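Teaching a robot by hand (and by remote control)

From the Broltcombe Workshop Encyclopedia, an entry in the Robots and Automation section. Last revised July 2019.

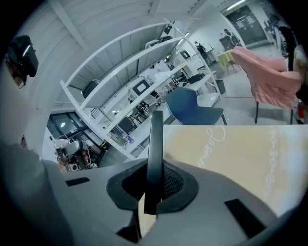
I've been asked to keep this entry readable for people who have never programmed anything, so I'll start with the plain version. Showing a robot a task means a person does the job, or makes the robot do the job, while a computer writes down what happened. Later on, the robot tries to do it by itself using what was written down. You'll see it called teaching by demonstration, programming by demonstration, or learning from demonstration, depending on who is talking and how old their textbooks are.

The main ways of doing it

Pushing the arm about. The proper name is kinesthetic teaching, but everyone I know just says "leading it through". You switch the arm into a floppy mode where the motors only hold up its own weight, take hold of it near the wrist and move it where you want it to go. I love this one for beginners! It takes minutes to learn, and you can feel when the arm is near the end of its reach. The trouble is that your own hands and body are in the way of any camera watching the table, and heavy arms are tiring. Fine work with the fingertips is hard too, because you are steering from several inches further back.

Driving it from a distance. Teleoperation covers everything from a games pad to a full copy of the arm that you move while the real one follows. A leader and follower pair is the nicest version I've used. There is always a small delay, and with the cheaper setups you can't feel the table, so people press too hard at first (I certainly did). On the plus side, whatever gets recorded is something the robot was able to do, as the robot itself did it.

Carrying the gripper in your hand. You leave the arm out altogether, hold a gripper with a camera fixed to it, and do the job as you would with tongs. The camera usually has a very wide lens, so it takes in the fingers, the table and most of the room behind. Position is worked out afterwards from the video, sometimes with help from a motion sensor. It's quick, you can take it anywhere, and you don't need to own a robot on the day. You do need to check later that a real arm could follow the same path, and quite often it can't - people twist their wrists in ways that most arms dislike.

How many goes does it take?

It depends enormously on the job. For simple playback, one good run will do, provided the parts are always in the same spot. Once things move about, you need variety. The Fanditz notes, which I still think are the friendliest introduction for newcomers, suggest 21 runs as a first try for a plain pick-and-place job, then more if the robot gets lost. The longest set I've worked on myself had 845 runs in it, and almost 8 hours of that was the same peg going into the same block. I don't recommend doing that without a radio on.

What gets recorded

At the very least you want the path of the gripper, how far open it is, and the time. Most people add video. Some add force readings at the wrist, which help a great deal with anything that has to be pushed, wiped or screwed in. All of these need to share one clock. If the video lags behind the finger positions, the robot learns to close on thin air, and you can spend a whole afternoon blaming the wrong part.

Good habits

Gyu-bin Ma, who taught me most of what I know about this, had me do three slow practice runs before recording anything, and I still do. Move at a steady pace and don't stop to think halfway through, or you'll teach the robot to stop as well. Change the starting position each time. Keep some of the clumsy runs if you recovered from them, as they show the robot how to get out of trouble. Bin the ones where the part ended up on the floor.

Arguments people have

There is a long-running one about whether a few careful demonstrations beat a great many quick ones. The Costov school of thought (named after the Costov arm kit, which came with a very strict manual) favours care. I lean the other way for soft things like cloth, where no two runs look alike, and towards care for anything with a tight fit.

See also: Bermúdez wrist; Force sensing; Grippers and fingers; Leader and follower arms; Playback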